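**Covering a plywood hull outdoors for winter – tarp or shrink wrap?**

**slackhalyard**
Boat is the Irnon, 30 feet, plywood on frames, decks on but no cabin yet. She sits on stands in the side yard at Jaltembridge. I had hoped to have the cabin sides up by October and that didn't happen, so she goes through the winter with a big open hole in the middle.

Last year I used a blue tarp over a ridge pole and went through two of them. The yard in town quoted me $811 to come out and shrink wrap her. A heavy canvas cover from the Szulc loft is $378, but that is flat cloth with grommets and I would have to build the frame. Which would you do?

**mudberth**
Canvas. You'll use it again next year, and the year after that if you're like the rest of us. Shrink wrap goes in the dumpster in April.

Build the frame out of strapping and screw it, don't nail it. Bows every two feet. If they're farther apart than that you get ponds.

**Tern_II**
I'd wrap it. A wrapped boat doesn't flap. Flapping is what kills tarps, and it also rubs through primer. I had bare wood all along the sheer one spring from a loose cover. Ask them to put in vents and a zipper door so you can keep working.

**mudberth**
Flaps if you tie it badly. Run the lines under the hull to the other side, never to the stands. I've seen a stand walk out from under a boat because the cover was tied to it.

**slackhalyard**
Not tying to the stands, got it. I had four lines on them last year, so I was lucky.

Tern, did the zipper door hold up? I want to get in there most evenings.

**Tern_II**
It lasted until February, then the tape let go at the bottom. I fixed it with more tape. It was still warmer inside than my garage on a sunny day.

**coldmolded**
Whatever you pick, leave both ends open. Fresh ply under plastic with no air moving will grow mold on the frames by January. I lost most of a bilge coat to it. I'd rather have some snow blow in at the bow than a sealed bag.

Also, what glue did you use on the laminated beams? If it's Cusetine, don't plan on gluing anything in there after the nights get cold. I tried it in a wrapped hull with a heater going and the joints came apart in my hands.

**slackhalyard**
It is Cusetine. The beams are done but the carlins aren't. I may do those in the basement and carry them out.

**mudberth**
Do that. And I disagree about leaving the bow open. Ours drifted full and then it melted into the forefoot and sat there. Close the bow, open the stern, put a vent up high on each side.

**coldmolded**
Depends which way she's facing. Mine points south.

**gripandgaff**
Canvas here too, third winter on the same one. We priced a wrap at $818 and that was without a door. Wash the canvas and dry it all the way before you fold it in spring, or it will rot along the creases. I wax mine again every other year, on the seams mostly.

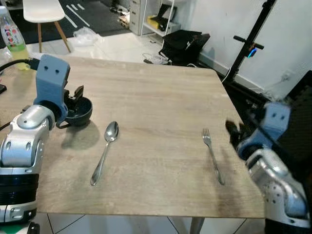
*Navy bowl, blue grippers, oak-grain tabletop.*

**Tern_II**
Do you wax the whole panel or just the stitching? I was told waxing the panel makes it sweat.

**gripandgaff**
Stitching and a hand's width on each side. The rest sheds water fine – it only leaks where something has been rubbing. Pad the ends of your bows with old carpet.

**slackhalyard**
I've ordered the canvas. I'll put the bows up over the next two weekends, closed at the bow and open at the stern, with vents. She faces northwest so I'm going with mudberth on that one. I'll post again once we've had some wind on it.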